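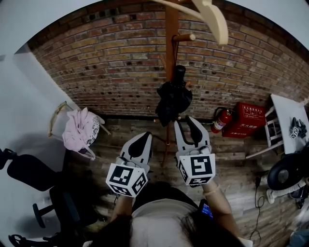

Two hands, one clock

Hortensia Mansilla works with a method that many laboratories now use in some form. A person holds a gripper in each hand, does an ordinary task, and the recorded movements are later used to train a robot. Her group at Standov has spent the last months on a narrow question inside this method: how well must the left hand and the right hand agree about time?

"People ask me first about the robot," she says. "But most of my work is before the robot. If the two recordings do not agree, the robot will learn something which the person never did."

The result surprised her. The group took 187 recordings of two-handed tasks and shifted one hand against the other, by small steps, before training. With a shift of 12 milliseconds, they saw no difference in the result. With 20 it was the same. She had expected trouble already at this point. The trouble came from another side, from the position of the hands in the room.

Each gripper carries a cube with printed black and white markers, and a camera looking down from the head can use these to find where the gripper is. When a person turns the wrist far, the cube can be hidden for a moment, and the position must then be guessed from motion sensors.

"The guess is good for a short time," says Tsung-han Yau, who wrote the software, called Lui. "After 3 seconds I do not trust it anymore. Before, we kept these parts. Now we cut them out, and we have less data, but the robot drops fewer things."

I asked if it would be easier to fix cameras on the walls. Mansilla does not like this idea. She wants a method that can be carried to a kitchen or a shop and started in a few minutes.

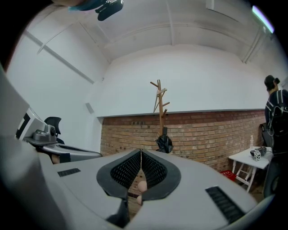
The view from one of the grippers, with the second gripper at left and a marker cube on the table.

The group also compared people. Esther Waweru had practiced for many weeks, and her movements were quick and even. Recordings from beginners were slower, with many small corrections. Yau believed that the beginners' data would be of little use. When they mixed both kinds, the trained robot recovered better after a bad grasp.

"I am a little too good now," Waweru says. "I do not make the mistakes that the robot needs to see."

Mansilla is careful about this part. The number of people was small, and all of them worked in the same room. She plans to repeat the comparison in June in a different building, with people who have never held the grippers before.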